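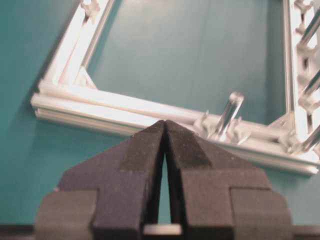

4.2 Learning to approach clear parts from the wrist view

Figure 3. Wrist camera view with the two fingertips nearly touching, over the near rail of the white rack. A clear upright peg stands just to the right of the tips, and three clear rods extend from the right-hand rail.

We were fond of this task from the start, partly because it looks so easy to a person and gave our first policy so much trouble. Clear plastic offers a camera very little to hold on to, mostly highlights along the sides, and those highlights move whenever the wrist does. The peg in Figure 3 also leans a little, so a policy that has only learned to come straight down will tend to brush it.

Nadja Baumgartner and Shadi Sayegh recorded 433 demonstrations for training, and we set aside a further 54 for testing, with the rack turned to a new angle before each one. The Tasska policy sees the wrist view alone, together with the finger opening, and gives back a short run of 8 motion steps before it looks again. We did try longer runs – they were smoother and rather pleasant to watch – but small errors near the rail had more time to grow.

Training on only 273 of the demonstrations gave noticeably worse final alignment, while the early part of the approach hardly changed. We take this to mean that finding the rack is learned quickly and that the last stretch, close to the clear parts, is where the extra data goes.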